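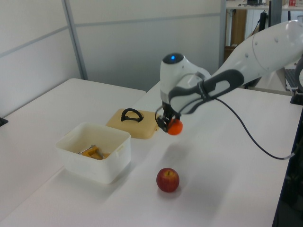
The Plorkden school district will widen its morning fruit program this fall.

Plorkden Schools to Offer Morning Fruit at All Elementary Campuses

8/2/19

20 Shares
3 Comments

The Plorkden Unified School District will provide a serving of fresh fruit each school morning to every elementary student beginning with the fall term, the district announced. The program, which ran at three campuses last year, will expand to all 20 of the district's elementary schools and will be open to 3,768 children in kindergarten through fifth grade.

The Board of Education approved the expansion at its regular meeting in July. Funding will come from the district's nutrition services budget and from a two-year grant awarded by the Skostetti Foundation. Families will not be charged, and no application is required.

"Many of our students eat breakfast early and do not have lunch until after noon," said Kamol Khamphan, the district's director of nutrition services. "Teachers at the first three schools asked us to keep the program going, and principals at the other schools asked when it would reach them."

Fruit will be delivered to school kitchens before classes begin and brought to each classroom in covered bins. Students will eat at their desks during a ten-minute period set by the principal. Most schools have chosen a time between 9:30 and 10 a.m., although Mokoena Elementary, which starts its day earlier than the others, will serve at 9:15.

The fall menu relies on fruit that can be handed out whole, such as apples, pears, bananas and tangerines. Melons and pineapple, which were served twice a month during the first year, have been removed from the classroom menu and will be offered on the lunch line instead. Kitchen staff reported that cutting and packing them took too much of the morning -- time that was needed for lunch preparation.

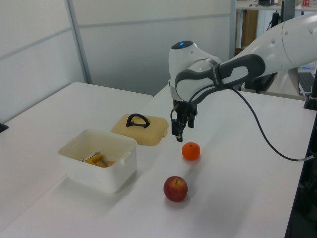
Menus will be posted at the beginning of each month on the district website and sent home on paper to families who request a copy. Substitutions may be made when a delivery is short or when fruit arrives in poor condition. In those cases the school office will post a notice at the front entrance, and classroom teachers will be told before the serving period.

Parents of children with food allergies should contact the school nurse before the first day of class. The district already keeps allergy records for the lunch program, but those records will not be applied to the morning program until a parent or guardian has confirmed them. The confirmation form is one page and is included in the registration packet. It may also be picked up at any school office during summer hours.

Students in kindergarten and first grade will receive help with peeling. Under the plan approved in July, classroom aides will be assigned to those grades during the serving period. Uneaten whole fruit may be placed on a share table in the cafeteria, where other students may take it at lunch. Peels and cores will be collected separately at schools that have compost service and put out with regular trash at the rest.

Each school will receive $1,000 from the Skostetti grant for bins, carts and other supplies. Schools may not use the money to purchase food. Any amount left at the end of the school year must be returned to the nutrition services office, and principals are asked to submit receipts by the end of each term.

Orders will be placed through Drotix, the purchasing system the district adopted last year for its lunch program. The district expects that combining the two orders will reduce the number of weekly deliveries, particularly at schools on the north side, where trucks must use the same driveway as morning buses.

Middle and high schools are not part of the expansion. Mr. Khamphan said his office had looked at extending the program to sixth grade but found that changing classrooms between periods left no suitable time for serving. The question will be taken up again when the board reviews the program next spring. That review will cover cost, the amount of fruit left uneaten and comments from teachers and families.

Questions about the program may be directed to the nutrition services office at district headquarters. The office is open during regular business hours through the summer and will have staff available at registration at each elementary school.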